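Wipes drying out before we finish the pack – how do you store yours?

Posted in Home & Cleaning
September 24, 2023

mossybank40
Hi all, hoping someone has a trick for this. We buy the soft packs of wet wipes, the ones in the crinkly plastic, and we never get to the end of one before the last bunch goes stiff and papery. There are only 2 of us here so a pack hangs around for a while. I keep it on the craft table in the sunroom next to the tissues and my tea, and by July I'd thrown out three packs that were half full. I've tried an elastic band, a bulldog clip and a zip bag. The zip bag sort of works but then I can't be bothered opening it, so I grab a tissue instead, and the wipes dry out anyway. Do I need a proper hard tub? And is it worth trying to bring a dry pack back or should I just bin it?

3 replies

Helge Løken
I went through this same thing when we moved to Nygård and had the wood heater going all winter. A few things that helped me:

Store the pack upside down. The liquid sinks over time, so the wipes at the top (the ones you pull first) end up dry while the bottom ones are sopping. Flip it every few days and it evens out nicely.

Keep it out of the sun. You said sunroom, so I reckon that's most of your trouble right there! Mine lives in a drawer now, and the colour of the packet has stopped fading too.

Push the air out before you close the flap. Then run your thumb firmly over the sticker, and if there's lint on the glue, clean it off with a dry cloth first.

As for reviving them, if they're plain water wipes I've added a splash of boiled, cooled water and left them overnight, and they were fine for wiping benches. I wouldn't use them on my face after that. If they're the disinfecting kind I'd chuck them, as you've no idea what strength you'd end up with.

My own table, with the pack out near the tissues and the thermos:

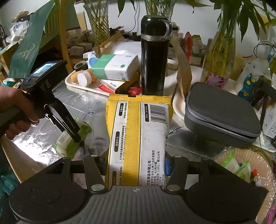

Tubs and tins

I've used a Wurnar tub with a click lid and it was good – not cheap, but the seal is decent. An old ice cream container does nearly as well. Fold the pack over and put the whole thing in, packet and all, so you've still got the label if you need to check what's in them.

tansy_and_co
just buy smaller packs?? we get the pocket ones and leave them all over the house, never had one dry out

birdbath200
Agree with Helge about the sun. I'd skip the tub, though. I bought one from the Atham market and the wipes bunched up in the corner so I was pulling out six at a time, and my kids thought that was hilarious. What I do now is put a flat weight on the closed flap, a heavy coaster in my case. It looks a bit silly but it holds the sticker down even when the glue has had it.

mossybank40
Thanks everyone! Moved them to the drawer and flipped the pack. Will try the coaster if the sticker gives up.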